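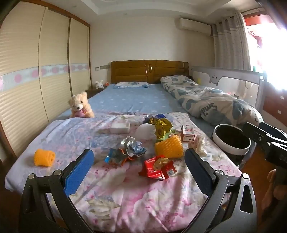 November
By Giorgia Cirillo

Ticket 188 - foil wrappers slipping, plus a few things about the new routine

Hi Gertraud, I know you asked for one problem per ticket, but these are all tangled up together so I'm putting them in one and you can split it however you like.

The main problem is wrappers. I'm on the bedroom clean-up task, the one where the rubbish gets spread over the quilt and we pick it up a piece at a time with the hand gripper. Foam fruit nets are lovely, they squash a bit and stay put. Small boxes are fine too if I come in square. The crumpled foil ones are driving me up the wall! I close on them, they lift, and then halfway over they slide out the bottom of the jaws. Plastic bags do nearly the same thing, except they grab a bit of quilt on the way up and the whole pile shifts.

What I tried this morning, in order:

7:40 am. Wiped both pads with the dry cloth from the kit. No change that I could feel.

7:55 am. Wiped them again with a barely damp cloth and let them dry while I had my toast. Better for six picks, then back to slipping.

8:20 am. Checked the screws on the jaws like Sombat showed us. The left one took a small turn. The right one was already snug and I left it alone.

8:30 am. Swapped the order, so foil first and nets last. I had a theory that the nets were leaving something on the pads. Still slipping, so there goes my theory.

9:05 am. Tried pinching the wrappers by a corner instead of around the middle. This is the only thing that made a real difference. It's slower though, and my wrist knows all about it.

So question one is whether corner pinching is allowed. The sheet says "grasp the object at its centre" and I don't want to do a whole shift the wrong way and have it all thrown out. Natalina had 200 recordings sent back last time over where her other hand was, and she was pretty gutted about it.

Question two is about the daily number. When I was cleaning for Flovwood the regular way, a kid's bedroom was a kid's bedroom. You did the bed, you did the floor, you ran a cloth over the drawers and you went on to the next one. Now I stay with one bed for most of the morning, picking up the same bits of rubbish and putting them back so I can pick them up again, and the target is 500 for the week. I don't mind the work, my knees love it compared to bathrooms. But if foil needs the slow grip then the target has to move, or people are going to skip the foil and do nets all day. I would! Then you'll end up with a robot that's brilliant at fruit nets and hopeless at lolly wrappers, and guess who'll be going around behind it.

Which brings me to the bit that isn't really a fault. Guido asked at the Purkdale meeting what happens to our regular rounds once the Farouk arm is doing the tidying, and the answer was that we'd "move up to finishing work". A few of us would like to know what that means in hours. I'm happy to put this somewhere else if tickets aren't the place, I just don't know where else it goes.

Kit details: hand gripper, blue pad on the left jaw, dark navy on the right. I don't know if they're meant to be different. If one's a replacement, that could be your answer right there.

Update, 11:15 am. Sombat rang me back, thanks for passing it on. He says corner pinching is fine on anything flat or crumpled and he'll get the sheet changed. He's going to look up the pads. He also said to close slower at the end of the squeeze - I tried it and it helps with the plastic, not so much with foil.

Update, 2:30 pm. Did another run with corner pinch and slow close together. Dropped two foils, which I can live with. Wrist is a bit sore, so I've swapped hands for the last hour and I'm clumsy as anything with the left. Please mark those ones if it matters.

Leaving this open until I hear about the pads and the weekly number. The hours question can stay open too.

Giorgia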